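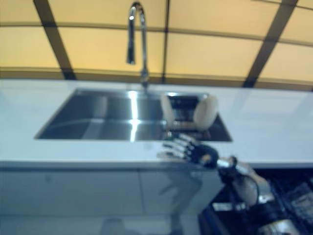
Marta Levchenko
设备安全工程师，负责本网站“现场走访”栏目
2018-03-04

去Dolov的路比预想的长。火车到站后还要换一趟公交，终点站再走一段上坡路，才看到Plirent的门牌。这次走访是去年定下来的，对方的要求只有一个：来之前先把他们的操作守则读一遍，到了以后签字。守则用邮件发过来，共11条，打印出来正反一张纸。我在火车上读完，在空白处写了几个问题，后来大部分得到了回答，有两个没有。

接待我的是Maksym Stelmakh，他管试验区的日常运行。同行的还有Samer Sabbagh，他做的是食品加工设备的合规审核，对机器人接触不多，但对“能不能洗、怎么洗”这类问题比我熟得多。我们先在门厅换鞋，摘掉挂绳和手表，长头发要扎起来。挂绳这一条守则里写的是“任何从颈部垂下且不能自行脱开的物品”。我戴的工牌挂绳带安全扣，按字面可以留着，不过Maksym还是让我放进了柜子。他说一线的人没有时间逐个检查扣子，统一摘掉省事。我同意这个做法，只是建议他们把条文改成和实际一致。写的是一套，做的是另一套，新来的人会不知道听谁的。

试验区是Murkolel项目的一部分，研究机器人在家庭厨房里干活时应该遵守什么规矩。项目的产出是一份做法指南，准备给做类似试验的小团队用，初稿计划4月发出来征求意见。Maksym说他们在设备方面没有特别的东西，厨房也是普通厨房的样子：白色台面，下面是光面的白色柜门，台面里嵌一个不锈钢水槽，后面立着高高的弯颈龙头。机器人一侧的手是仿人手的形状，五根银色金属手指，手掌和手背是深蓝色。

我问为什么选水槽做主要工位。他的回答很实际：水槽边上的麻烦最集中。台面有边沿，槽有深度，龙头立在后面挡着手臂的路，槽里放的东西多半是圆的、滑的，金属内壁还反光。把水槽边上的规矩写清楚，再写桌面和灶台就容易了。

下面按我们走的顺序，记录几条我认为值得别的团队参考的做法。

一、开机之前

每次试验前要填一张表。表不长，上半部分写任务，下半部分写边界。任务一栏不允许写“收拾水槽”这样的话，必须写到动作：从哪里拿，拿什么，放到哪里，放不成怎么办。“放不成怎么办”是必填项，空着不能开机。

Maksym翻出几张旧表给我们看。早期的表上，这一栏经常写“停止”。后来他们发现停止也分情况。手里没有东西的时候，停在原地没有问题。手里夹着一只碗悬在槽外面，停在原地就得有人过去接，人一过去就进了手臂的活动范围。现在的写法分成空手和持物两种，持物时默认先把东西降到最近的支撑面上，松手，再停。如果下面没有支撑面，就保持夹持，由操作员按规定的路线从侧面接近。

Samer问，急停按下去以后还能不能先降再停。不能。急停就是急停，这一点他们没有含糊。上面说的是程序自己判断做不下去时的停法，和人按下按钮是两回事。守则里用了两个不同的词，我觉得分得好。我走访过的一些地方，两种停都叫“停机”，事后看记录分不清当时发生了什么。

二、谁在场，站在哪里

试验时最少要有3个人：操作员，观察员，还有一个管急停的人。管急停的人手里不拿别的东西，不记录，不接电话，也不回答参观者的问题。我们在场的时候，这个位置上是Bernadette Mac Suibhne，我跟她的谈话是在试验结束以后才进行的。

她原来在医院做器械管理，转过来以后参与了守则的修改。她告诉我，最初的版本允许操作员兼管急停，理由是人手不够。改掉它是因为做了一次桌面推演：让操作员一边在屏幕上改参数，一边听口令按按钮，结果手总是先停在键盘上。推演没有开动任何设备，花了一个下午。她认为小团队最容易省掉的就是这种推演，大家更愿意直接上机器。

地面上用胶带贴出了站位。参观者的位置离工位最远，中间隔一道矮围挡。我原以为围挡会妨碍看清楚手的动作，实际上够用，只是槽底看不太到。需要看细节的人可以看旁边的屏幕。守则规定参观者不得为了看清楚而移动围挡，这一条后面加了一句：“工作人员也不得应参观者要求移动围挡。”我猜这句话是有来历的，没有追问。

三、速度和接近

靠近台面边沿和水槽边沿时，手的移动速度上限是80毫米每秒。这个数是他们自己定的，没有引用外部标准。Maksym反复强调，请不要把它当作推荐值抄走。它跟他们的手臂、手指材质和夹持方式有关，换一套设备就要重新评估。指南初稿里会写怎么定这个数，不会写这个数本身。

我赞成这样处理。ISO 13482讲的是个人护理机器人的安全要求，ISO/TS 15066讲的是协作机器人，都可以作为出发点，但是一个厨房试验台究竟怎么归类，本身就要先讨论。我见过有人从技术规范里挑出一张表，不看适用条件，直接填进自己的风险评估。表格看起来很完整，审核的人也不一定看得出来。

关于接近方向，守则的规定是手从台面前沿上方进入水槽，不允许从龙头下方穿过。龙头是整个工位里最高的固定物，又细又弯，表面还是镀亮的。他们把龙头周围划成禁入区，禁入区的尺寸按龙头能转到的全部位置算，不按它当前的位置算。Samer对这一点评价很高。他审核过的生产线上，可转动的管件经常按图纸上的一个位置画保护范围，清洗工把管子一推，范围就不对了。

四、反光表面

这部分是我个人最感兴趣的。不锈钢槽壁上有一道道竖的亮条，柜门又是光面的，手臂伸过去，柜门上会有淡淡的影子。台面也反光。对人来说这不算什么，对依靠相机判断位置的系统就要小心。

守则没有要求把反光面遮起来。Maksym的理由是，家里的厨房就是这样，遮起来做出来的结果没有用。他们的规定放在流程上：每次改变灯光，或者挪动工位附近的大件物品，都要重新做一遍空手走位，手里不拿东西，把整个动作走完，观察员逐段确认。走位没有做，任务表上签不了字。

我问灯光改变到什么程度算改变。这是我在火车上写下的问题之一，也是没有得到满意回答的一个。目前的做法是由观察员判断。Bernadette承认这里不够清楚，阴天和晴天之间算不算，几个观察员的意见不一样。她希望征求意见的时候能收到别人的办法。我的建议是在台面固定一处放照度计，开机前读一次数，超出自定的范围就重新走位。仪器便宜，记录也好留。

五、物品

放进水槽的物品都要登记，登记的内容包括材质、重量、直径、有没有缺口。玻璃和有缺口的陶瓷目前不允许用。刀具也不允许，不管有没有套。物品上不写编号，编号贴在收纳架上，取用时对照。这样做是怕标签影响识别，也怕标签泡水以后脱落堵住下水口。

Samer在这里问得最细。他想知道同一件物品在试验之后会不会回到员工的茶水间。答案是不会，试验用品和日常用品分开放，收纳架上锁。他又问手指怎么清洁。金属手指关节多，缝隙也多，守则只写了“试验后擦拭”，没有写用什么擦，擦到什么程度，关节怎么处理。Samer认为，如果指南将来要涉及真实的餐具，这一段必须重写。从食品接触的角度，分段的关节本来就是难清洁的结构，要么加可更换的护套，要么明确写出不得接触入口的一面。Maksym当场记下来了。他说护套试过一种，戴上以后手感数据变了，前面的评估等于要重做，所以暂时搁置。

两个人在这个问题上谈了很久，我没有全部记下来。结论是初稿里先加一句限制：本指南不涉及供人使用的餐具的卫生要求。

六、记录

到走访那天为止，Murkolel项目一共存了498份试验记录。每份包括任务表、视频、停机原因和观察员签字。没有完成的试验也要存，而且填写要求比完成的更严，停机原因不得写“其他”。

我随手抽了几份看。字迹有好有坏，但是每一份都能从表上看明白那天要做什么，最后停在哪里。有一份的停机原因写着“操作员认为碗的位置与任务表不符，口头叫停”，后面附了观察员的意见：“位置相符，叫停正确。”我问Bernadette这是什么意思，位置相符怎么还算叫停正确。她说守则第一条就是任何人有疑问都可以叫停，叫停之后不追究判断对不对。观察员那句话写的是两件事，一是核对结果，二是对叫停这个行为的确认。两件事分开写，以后的人才敢叫停。

我把这一份抄在了本子上，打算在自己公司的培训里用。

视频的保存比较麻烦。相机有时会拍到人，所以参观者签字的那张纸上有一段关于影像的说明，写明存多久、谁能看。Samer和我都签了。说明里没有写撤回同意以后怎么处理，这是我的另一个没有得到回答的问题，Maksym答应去问负责数据的同事。

七、几点意见

走访结束前，我们在会议室坐了一会儿，把意见逐条对了一遍。Lev Hrynyshyn也来了，他是守则最早的起草人，现在主要做指南的文字。他对我说的挂绳那一条没有异议，准备照实际做法改。对照度计的建议他有保留，担心小团队为了一个读数去争论，忘了空手走位才是目的。这个担心有道理，可以在条文里写成“读数超出范围时必须走位，范围以内由观察员决定”。

我还提了一点，11条的顺序可以调整。现在是按起草的先后排的，叫停权在第一条，很好，但是站位在第四条，着装排到了第九条。参观者进门先碰到的是着装，操作员开机前先碰到的是任务表，按一天的工作顺序排会更好找。Lev说编号已经写进了记录里，改顺序会让旧记录对不上。最后商量的办法是编号不动，另外做一张按时间顺序的索引贴在门厅。

想去看的同行可以直接写信给Plirent，参观名额不多，每次最多接待两个人，需要提前把守则读完。试验区里不能拍照，笔和本子可以带。从终点站上坡的那段路没有人行道，穿结实一点的鞋。

Murkolel的初稿发出以后，我会在本栏目贴出征求意见的方式。Samer正在另写一份关于手部清洁的意见，写完也会放在这里。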